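Bench check sheet – two-arm dish to bowl transfer, Danura cell
Filled in by: Kenneth Dizon
Run block: April, morning set
Method under test: wrist view + fixed view policy vs fixed view only

Before power
E-stops, both arms – OK. Pressed each one, each one drops both arms.
Base bolts – OK
Cable loops – OK, but recheck with the wrist turned all the way over. Left one gets tight before the software limit kicks in. Not a stop, keep an eye on it.
Finger screws – left arm one was a quarter turn loose. Tightened, marked with paint pen.
Table wiped – OK
Guard door switch – OK

Software
Speed cap set to 200 mm/s – OK. Was still at the old value from the Zupan demo, so somebody please put the cap in the startup script and not in a note.
Force limit – OK at 5 N on the bowl side. Dish side same.
Watchdog – OK
Checkpoint loaded – 637, the one trained with the wrist view. Baseline checkpoint is in the same folder, names are way too similiar, read twice.
Clock sync between views – OK after restart. First try it was off, logs from before the restart are junk, dont use them.

Workspace
Bowl and dish apart, arms can pass without crossing – OK
Dish upright – OK
Start poses clear of the table – OK
Nothing else in reach – OK
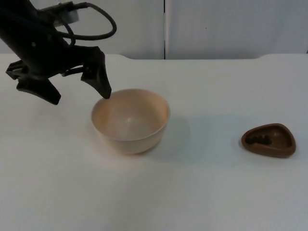
Bowl and brown dish, wrist view last:

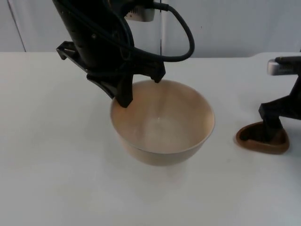
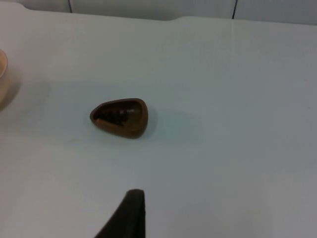

Comment from Si-eun Hyun: I would not sign off the comparison yet. The baseline gets the same start poses every time and the wrist policy gets shuffled ones, so if anything we are being unfair to our own method. Fine for safety, not fine for the paper. Please rerun both with the shuffled list and the same seed. Also what counts as a success – bowl only, or bowl with nothing spilled on the way? The sheet from Mimton says one thing and our draft says the other.

Reply, KD: Fair. Going with nothing spilled. Will rerun both after lunch.

During runs
Operator hand on stop the whole time – OK
Arm to arm distance alarm – tripped one time, baseline, both arms went for the middle. Stopped clean. Logged.
Finger contact with bowl rim – happens with both policies. Force stayed under limit. Baseline presses longer, it seems to think the rim is lower than it is. Wrist policy backs off and tries again.
Table contact – baseline only. Light scrape, no damage to the fingertip, checked with a flashlight.
Motor temps – OK, left elbow the warmest. Let it rest between sets.

Result so far (safety side only, success numbers wait for the rerun)
Almost 99 percent of wrist policy steps stayed inside the force limit without the limiter stepping in. Baseline is lower, havent worked out the figure with the bad logs removed.
The steps that went over are nearly all in the last bit above the bowl. Looks like the policy loses the rim when the finger covers it. Might be fixed by a slower approach, might need more training data from that height. Try the slow one first, its cheaper.

After
Arms parked – OK
Power off at the wall – OK
Logs copied – OK, both drives
Fingertip pads – left pad wearing on the inner edge. Change before next block, spares in the Hutance box, second shelf.
Guard door closed – OK

Open items
1. Rerun with shuffled start list, same seed, both policies – KD
2. Reroute left cable loop, more slack at the wrist – Man-sik Bang
3. Speed cap into startup script – no name yet
4. Rename the checkpoints!! – KD
5. Success rule, same wording in sheet and draft – Si-eun

Second check: Man-sik Bang, ok to run with item 2 open as long as nobody turns the left wrist past the tape mark by hand.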